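Course: Service Robots in Offices and Homes
Handout 4: Rules for recording human demonstrations
Updated 17th October

Please read before your first session in the Hurthorpe room. The robot learns from movements of a person, so an error of the person becomes an error of the robot.

1. Before recording

Wear closed shoes. Sleeves must be pushed up, so that the strap lies on the skin and the cloth does not cover the marker cube. Tighten the band around palm and wrist until it does not slide, but the fingers must close freely. Remove rings. A thin bracelet is allowed if it does not touch the device.

Check the cables of both hands. They need enough slack for a full reach forward, and you should not stand on them. Long tasks are done with a partner who watches the floor.

Write the session number in the Granov log. The log has 374 entries from last year and many cannot be used, only because the task name was missing.

2. During recording

Begin with both hands in view and keep still for 2 seconds. Do the task at normal speed. Do not speak to the partner except to stop.

For furniture tasks (Ersoy list, part B) the rules are more strict. An office chair rolls and turns at the same time, and the student often corrects it with the foot. This is not permitted, as the foot is not tracked. Hold the backrest with both hands and push the chair to the desk in one movement.

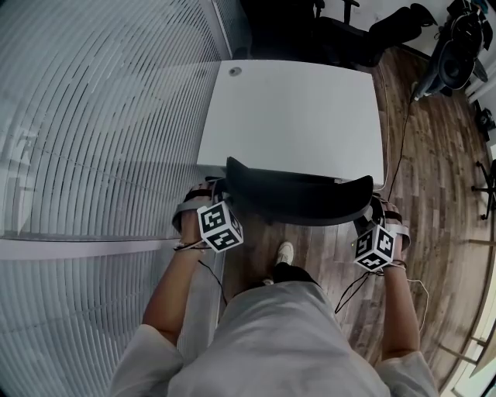 If the chair goes in the wrong direction, finish the attempt anyway and mark it as "failed" in the log. Failed attempts are kept. Deleting them is a violation of the course rules and costs points in the report.

The cube faces must stay clean and flat. Do not touch the printed side with fingers. When a corner is lifting, stop and ask for a new print.

3. After recording

Run the Gasico check. A recording is accepted when the markers are found in 94 percent of the images or more. Below this value, repeat the task the same day with the same straps.

Coil the cables loosely and put the devices back in the box, left hand on the left side.

Reading for next time: chapter on risk assessment, first half only.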